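Interior Surfaces — Week 5 handout
Natural stone indoors: choosing, fitting, looking after

Notes to go with Monday's lecture. Not a replacement for it. Gerrit Wuyts is taking the workshop half as usual, so questions about cutting go to him, everything else to me.

Reading before next time: the Hanneke Dijkstra chapter on worktops (in the course folder, scanned a bit crooked, sorry). Skip the section on roof slate.

1. What the names mean

Trade names are a mess. A yard will sell you "marble" that a geologist would call limestone, and "granite" that is all sorts of things. For our purposes:

Marble — limestone that has been cooked and squashed deep down. Mostly calcite. Soft-ish, takes a lovely polish, hates acid.

Limestone — same chemistry, not cooked. Often has fossils. More open, drinks up spills.

Granite — hard, grainy, made of quartz and feldspar and dark bits of mica. Acid does very little to it.

Slate — splits in sheets. Quality varies hugely, test a piece.

Quartzite — very hard, often looks like marble, often sold next to marble, often mixed up with it. Do the acid test on an offcut (section 3).

Engineered stone — crushed quartz and resin. Not natural stone, not on this module, but you will be asked about it. Dust from cutting it is a serious matter, see Gerrit's safety sheet.

2. Veins, where they come from

Pure calcite marble would be plain white. The veins are everything else that was in the limestone: clay, iron, graphite, bits of sand. Heat and pressure smear them out. Grey usually graphite or clay, yellow and rust colours iron, green usually serpentine.

Veins can be a weak line. Not always. Run a fingernail over them — if it catches, that's a fissure or a filled crack and you want to know before it gets a sink hole cut through it. Yards fill these with resin and it is perfectly normal practice, but ask.

Thin veins with plenty of white between are the easiest to lay because joins hardly show. Big bold veins need planning: either match them across the join or turn the second slab so they clearly don't match. Nearly matching is the worst of the lot.
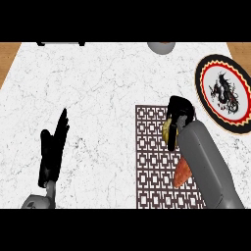
Book-matching is when two slabs cut one after the other from the same block are opened like pages, so the pattern mirrors. Costs more, wastes more. Looks marvellous on a wall and often silly on a short run of worktop. Sanne Vanhove's hotel bathroom (lecture slides) is the good one. The bank lobby is the bad one.

Always see the actual slab. Samples are the size of your hand and tell you the colour and nothing about the pattern. Mark the slab, get the number written on the order.

3. Testing an offcut

Do these on an offcut and never on the fitted peice.

Acid: a drop of lemon juice or vinegar, leave it a few minutes, wipe. Dull spot means calcite, so marble or limestone. No change, probably granite or quartzite. Dolomite sits in between and reacts slowly, so give it longer if you have doubts.

Scratch: steel blade on an edge that won't be seen. Marble scratches. Quartzite doesn't, the blade may leave a grey line of metal on it instead, which rubs off. People write that line down as a scratch every year.

Water: a few drops on the unsealed face. Time how long before it goes dark. Dark straight away = thirsty stone, will need sealing and resealing. Still beading at the end of your coffee = fairly tight.

Oil: same as water but overnight. Only if client cooks a lot.

4. Finishes

Polished — shiny, shows veins best, shows etch marks best too. Etching isn't a stain. It's the acid eating the polish, and no cleaner will lift it.

Honed — smooth, matt. Etches just as easily but you see it less. Shows greasy hands more on dark stones. My usual suggestion for a kitchen that gets used.

Leathered or brushed — slight texture, good on granite, crumbs get in it.

Tumbled — for floors mostly. Leave it off worktops.

Parisa Arabzadeh (visiting, February) will bring her finish boards. Handle them with dry hands please.

5. Beside a timber floor

Came up a lot last year so it gets its own section. Stone doesn't move much, wood does, across the grain and with the seasons. So:

Leave a gap wherever the two meet. Cover it with a strip or fill with something flexible. No grout between stone and timber, it will crack.

Check the floor can carry the weight. An island on an old timber floor means talking to an engineer, and before the slab is ordered.

Colour: white stone with grey veins is cool. Tan and light brown boards are warm. Works nicely as a rule, but look at both together under the lamps the client really has. Some whites go pinkish under warm bulbs, and some go a bit green.

Fit the units level first, then the stone. Boards that dip under an island get sorted at the plinth, not by packing the slab.

6. Sealing

A sealer goes into the stone and slows things down. It doesn't make a shield on top. It won't stop etching. Say this to clients twice, put it in writing as well.

Method, short version:
Clean, and let dry fully, overnight at least.
Wipe the sealer on evenly, small area at a time.
Leave it as long as the tin says.
Buff off everything that's left. Residue dries to a haze and is horrible to shift.
Second coat only if the water test still goes dark.

We have Fendow and Prundance in the workshop, use up the open tin first whichever it is. Up to 14 days between the water test and marking your sample is fine for the coursework, longer and I want it retested.

7. Day to day care

Warm water, a drop of washing up liquid, soft cloth, dry it off. That is really the whole of it.

No vinegar, no lemon sprays, no limescale remover, no cream cleaner. Bleach isn't great either. Boards under knives, trivets under pans, coasters under wine.

Oil stain: poultice of baking soda and water, thick like yoghurt, cover with cling film, leave a day, scrape off, repeat. Rust: harder, get a proper product. Etch: repolish with powder if small, call someone if big.

Put heavy things down, don't drag them. Grit under a base is what does most of the scratching.

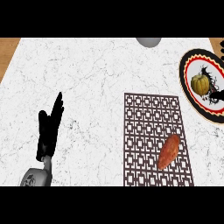
8. Edges and thickness

Two thicknesses you'll meet most, 2 cm and the thicker 3 cm. Thin slab can be given a mitred edge to look chunky. Needs a good fabricator, the mitre is where it chips.

Eased edge (just the sharpness taken off) — cheap, plain, hard wearing.
Bullnose — round, kind to hips and children.
Ogee — fancy, collects flour.

Overhang past the units: small is fine, a breakfast bar needs brackets. Gøran Hellström's drawings show the bracket spacing, copies by the door.

9. For next week

Bring 2 offcuts, different stones, with your test results for both. Write the yard's name for it and then what you think it is. If they dont agree, say why.

Sketch a worktop with one join and show where the veins run. Pencil is fine.

Anyone still without an offcut — Bakker have a box by the gate, ask first. Guneo sometimes have granite ends too but ring before you go, they shut for lunch.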